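Joanne Wainwright
Maintenance day on the sink cell, a thread. I look after the two-arm dish setup at Skurka and people keep asking what "looking after it" means, so I wrote it down between jobs on Wednesday. Get a coffee, it's mostly bolts and tape.

1/
Quick background for anyone new. The cell is two white arms at an ordinary kitchen counter with an ordinary steel sink. Dishes go in, dishes come out, the arms do the moving. We call it Prernum because the label on the first crate said that and it stuck. I inherited it from Sumaiya Kodikara, who still answers my texts, bless her.

2/
First thing I do is nothing. I stand there with the power on and the arms holding still and I listen! A joint that's holding its own weight should be close to silent. Last month the left shoulder had a faint tick to it and I spent a whole morning blaming the gearbox. It was a loose cover screw buzzing against the housing. So now I do the cover screws first and the panic second.

3/
Cover screws. Every white housing, both arms, by hand, with the short driver. The long one gives you way too much leverage and you will crack a plastic boss (I have, two of them, please don't ask what they cost). Snug, then stop. If one won't get snug it comes out and gets a new insert, no "one more turn and see."

4/
The gripper cable on the right arm is the thing I fuss over the most. It runs down the outside of the arm, and it needs enough slack for the wrist to turn all the way over but not so much that it can hook a faucet. My test is low-tech - I put the arm in its deepest reach into the basin, roll the wrist both ways, and watch the cable the whole time. If it ever goes tight like a guitar string, the loop gets longer.

5/
While I'm there I run two fingers down the cable jacket feeling for flat spots. A flat spot means it's been pinched somewhere, and it'll quit on you at the worst possible time, usually when the boss is standing there. We keep 3 spares in the drawer. We used to keep one. We learned.

6/
Finger pads! OK, I could talk about finger pads all day. Ours are black with fine ribs, and the ribs are what let them hang on to a slippery rim. Soap film fills in the grooves and then plates start to slide. Warm water, soft brush, along the ribs and never across, then air dry. No solvent. I tried a solvent from the Ciltwood catalog once and the pads came out shiny as a bowling ball.

7/
I swap pads every 1,000 picks, whether they look tired or not. Sumaiya used to go by eye and her eye was better than mine. I go by the log. If you're setting up something similar, please write the pick count on a piece of tape and stick it somewhere you'll see it, because "I think we changed those in March" is not a maintenance plan.

8/
Wrist camera next. Lint-free cloth, one drop of lens cleaner on the cloth (on the cloth, not the lens!), and then I check that the view is where it was last time. You want both fingertips in the picture. If one has wandered toward the edge, the bracket has slipped and everything you taught it about where the plate is has slipped too. It takes up to 6 minutes to redo the alignment, and I still grumble every time.

9/
Then the proof run. I use the same dishes each time so I'm comparing like with like: an orange plate on the counter, a green plate and a white bowl in the sink. Slow speed first, my hand on the stop button. What I'm looking for is the wrist going down into the basin without the fingers scraping steel on the way.

10/
Proof run on the bench side, then what the wrist sees:
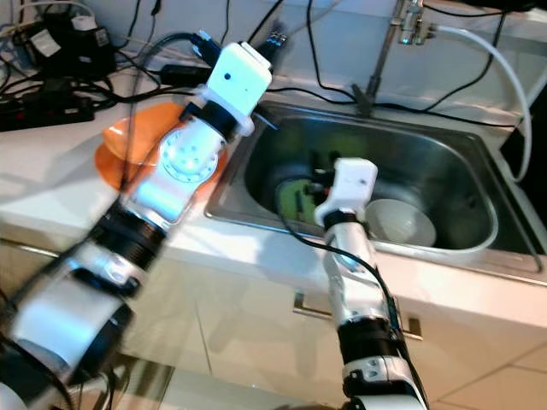
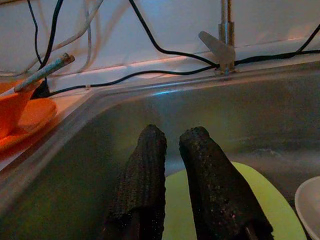

11/
Cables at the back of the counter. Yes, I know. It's on the list. The plan is a Patwary raceway along the wall with the adapters up on a little shelf, away from splashes. I've measured it twice and ordered it once, and the one that came was the wrong width, so that's going back.

12/
Somebody asked last time why I don't just buy the waterproof sleeves for the arms. We had a set on trial. They bunch up at the elbow, and you can't hear the joints through them, and see post 2 about how I feel about hearing the joints. For a bigger sink with a sprayer I'd think again.

13/
Last job is the log. Date, pick count, what I touched, anything that sounded funny. Took me 8 lines today. Next up is the left wrist flange bolts, which need the torque wrench I lent to the shop downstairs. If you're reading this, shop downstairs, I'd like my wrench back please!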